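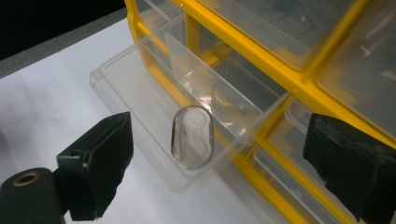 Why do people sort small things before they put them away?
Sorting helps us to find a thing again quickly, and it also helps us to see what we have.

Think of a box full of buttons. If you want one blue button, you must look at all the others first. Now put the blue buttons in one place, the red buttons in another place, and the white ones in a third. You look in one place only, and the search is short.

When we sort, we make groups. Every group needs a rule. "All the buttons with four holes" is a rule. "All the nice buttons" is also a rule, but it is a difficult one. Your friend may find a button nice when you find it ugly, and then the two of you will never agree where it goes. A good rule gives the same answer for everybody.

The same things can be sorted in many ways. My neighbor Lucero Muñoz collects seashells, and she has 227 of them. First she sorted them by color. Later she learned the names of the animals that lived in the shells, and she sorted all of them again by the kind of animal. It took her 11 evenings. The shells did not change, only the question she wanted to ask them.

Scientists sort too, and they call it classification. They put animals with a backbone in one large group. Inside this group there are smaller groups, such as fish, birds and mammals. A bat can fly like a bird, but it has fur and it feeds its babies with milk. For this reason it belongs with the mammals.

Sometimes a thing fits in two groups. Where do you put a pencil that has an eraser on its end, with the pencils or with the erasers? You can choose, but write your choice on a label. Then another person can find it too.

Try it at home
Ask a grown-up for a handful of dry beans, coins or old keys. Sort them into groups and do not tell anyone your rule. Let somebody in your family guess it. Then mix everything and make a new rule. My nephew Jairo found six different rules for one handful of keys, and his last one was the sound they make when they fall on the table.

Words to remember
Sort: to put things into groups.
Rule: what tells you which group a thing belongs to.
Label: a word or a picture that shows what is inside.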